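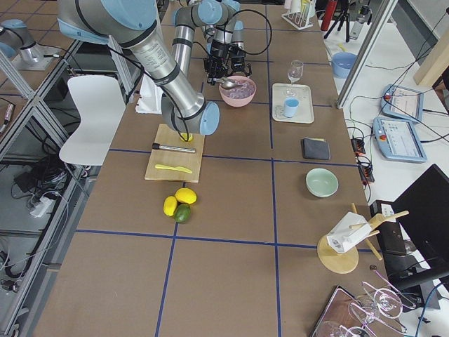
Session 4 is mise en place, meaning everything out and in its spot before anyone picks up a knife. Last time half the room was hunting for a peeler with a pot already going. So, stations by zone this week. Cover the table in brown paper first, then mark squares with blue tape, one job per square. Cutting board gets its own square. Citrus waits right next to it, lemons and lime together, so your hand goes fruit to board and back without crossing anything else. Bowl with the spoon in the next one over. Glassware on a tray, always. White rectangular tray is fine, wine glass toward the back, small cup in front of it. Things that don't belong to a job (wallet or pouch, phone, keys) come off the table before we start cutting.

Why squares
- you see whats missing
- partner can take over mid-task
- wipe down one square at a time
- paper gets rolled up and tossed at the end, tape too

Order of setup
1. Wipe table, dry it. Tape will not stick to damp edges.
2. Paper, full length, tape the ends down.
3. Long tape lines first, then the cross lines. Square has to be bigger than the board or there's no point.
4. Board, then knife. Blade pointing away from where you stand.
5. Bowls. One for scraps, one for finished.
6. Fruit, washed.
7. Glasses last. First off, too, when you clear.

Citrus drill (pairs, 20 minutes)
Roll the fruit under your palm, press firmly. Trim both ends so it stands flat. Wedges: halve top to bottom, then three cuts per half, take out the white strip along the middle. Wheels: cut across, even thickness, flick seeds out with the tip. Twists: peeler only, no white pith if you can help it. Juice whatever is ugly. Lime goes the same way, only smaller, so watch your fingertips.

Plastic knives are OK for the first round and for anyone who hasnt used a chef's knife. They'll do a lemon if you saw gently. Don't push straight down, the fruit slides.

Steel: we're only doing this as a demo. Handle in the weak hand, tip down on the board, light strokes, same number each side. It straightens the edge, doesn't really sharpen. Sharpening is Session 6, stones, April.

Tableware
Stemware by the stem, cups by the handle if there is one. Bowls empty until you need them. Mug tree stays at the end of the table, heavy mugs on the low pegs, and spread them around the post or it tips. Load it last. Nothing but mugs on it when we're graded please.

Ice: scoop or spoon, never the glass itself. If a glass chips near the ice, dump all of it. No picking through.

Grading for this one
Setup, 4 points. Cuts, 4. Clean-down, 4. Talking your partner through your layout, also 4. I'm looking at the table as much as the lemons. Late starts lose setup points, no arguing.

For next time
Read the Van der Merwe packet up to the part on stocks. Draw your own station on one sheet, squares and all, label every square with the job not the object. Bring it folded, name on outside. Apron, closed shoes, hair tied.

Questions before class go to Yesenia Olvera, Plerbridge kitchen office, not to me, I'm out until the session. Revised Mar 28, 2019, throw out the older sheet, it had the tape step and the paper step teh wrong way round.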